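4월, 오후 작업 메모

Hovthorpe 인물 사전 정리를 계속함. 오늘은 광고인과 출판인 항목만 보았음. 초안은 모두 30개이고, 그중 13개는 출생지와 성장지가 한 문장에 섞여 있어서 다시 나누었음.

Retamal 색인에서 931번 카드가 문제임. 같은 이름의 목사와 잡지 편집자가 한 사람으로 되어 있음. 아버지와 아들인 것 같지만 아직 증거가 부족함. 교회 명부의 철자도 조금 다름. 확인할 때까지 카드를 합치지 말아 주세요.

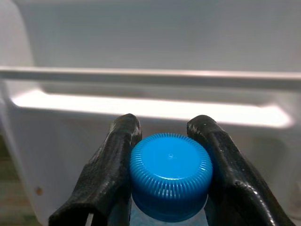 동명이인 안내문은 항목의 맨 위에 두기로 함. 형식은 Distito의 옛 규칙을 따르지만, 직업은 한 가지만 적음. 두 가지를 적으면 줄이 길어져서 읽기가 불편했음.

Grorkeo 스캔본은 약 3쪽이 흐려서 생년을 읽을 수 없었음. 추측한 숫자는 넣지 않고 빈칸으로 남겼음. 원본 열람은 신청해 놓았고 답은 아직 없음.

다음에 할 일: 아버지의 직업을 첫 문단에 쓸지, 가족 문단에 쓸지 정하기. 저는 가족 문단이 더 자연스럽다고 생각하지만, 다른 의견이 있으면 이 아래에 적어 주세요.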